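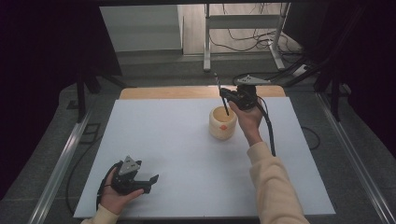

Fellum bench 2 — handheld gripper pair
Recheck after the dropped-stick fault
January 2025
Checked by: Wajid Khokhar
Second reader: Chaimae Fahmy

Reason for recheck

The right unit let go of a stir stick during a cup task in the last block before the break. The log entry reads "slipped, operator error, resumed." I don't accept that entry. The operator says her hand was still closed, and the width trace shows the jaws opening by themselves over 7 frames. Either the trace is wrong or the jaws moved. Both are faults, and neither one belongs to the operator.

Results are marked OK, NOT OK or OPEN. OPEN means I could not convince myself either way.

1. Right unit, jaws and fingers

1.1 Fingers seated, screws tight: OK
1.2 Finger pads clean, no glaze: NOT OK. Pads have a shine on the inner faces. Wiped with alcohol, shine still there. The Ellura sheet says pads are good until "visible wear," and I'd like to know who they had looking.
1.3 Holds thin stick at light squeeze, 100 trials: NOT OK. Lost it 6 times. All 6 with the stick at a slant and the lower end touching the inside of the cup. Held straight up and clear of the cup, no losses.
1.4 Holds thin stick at full squeeze: OK, but this is not how people work. Hands get tired and ease off.
1.5 Jaws return to closed after release of trigger: OPEN. Returned each time I tried it. So they did in July, when the same unit was signed off for the same complaint.

2. Left unit, jaws and fingers

2.1 Fingers seated, screws tight: OK
2.2 Finger pads clean, no glaze: OK
2.3 Opens and closes without catching: OK
2.4 Stays open when idle: OK. The left unit spends most of a cup task doing nothing, so I would not read much into its clean record.

3. Top plates

3.1 Gray plates flat and firmly fixed, both units: OK on left. Right has a little play if you push on one corner.
3.2 Play affects tracking: OPEN. I was told it "shouldn't." No test was shown to me. Please run one.

4. Cables

4.1 Connectors latched at the unit: OK
4.2 Slack along the forearm, arm fully extended: NOT OK on right. The cable pulls at the connector when the wrist turns out. This is my best guess for the bad trace, and it is only a guess.
4.3 Cable clear of the cup and work area: NOT OK. The right cable drags over the white board and could catch a light cup.
4.4 Left cable clear of the table edge: NOT OK. Loops around the wrist and hangs over the side. If a person stands up fast, the unit comes with them.
4.5 Floor clear of loose cable: NOT OK. There is cable on the carpet beside the table and a heap at the base of the white stand. The last sheet has this item ticked. I would like to hear how.

5. Table and rails

5.1 Board does not slide when leaned on: OK
5.2 Rails firm, no sharp ends: OK
5.3 Cup stays put when touched by the stick: NOT OK with an empty cup. It walks. A moving cup puts side load on the stick, see 1.3.

6. Software

6.1 Sampaio logger build matches the one on the bench card: NOT OK. Card says 104. The machine was running something older.
6.2 Alarm sounds on loss of signal from a unit: NOT OK. Pulled the right connector by hand and the logger went on recording the last good width. No sound, no message. Esico's note calls this "graceful handling." A frozen number that looks like a live one is the worst thing it could do.

Comments, W.K.

The proposed fix is new pads. Fine, fit them. But pads do not explain the trace, and if we change pads and cable on the same day we will never know which one mattered. Change the cable first. Repeat 1.3. Then the pads, and repeat it again.

I also want the words "operator error" struck from the log until someone can support them.

Comments, C.F.

Agree on 4.4, 4.5 and 6.2. Less sure about the cable as the cause — the pull in 4.2 only shows up with the wrist turned well out, and stirring doesn't need that. I would look at the width sensor. I have left 1.5 open as Wajid marked it.

Reply, W.K.

Fair. Add the sensor to the list, after the cable. Still not convinced by either of us.

Status: right unit tagged out. Left unit may be used once 4.4 is fixed. Floor cables to be taped before anyone sits down at the bench.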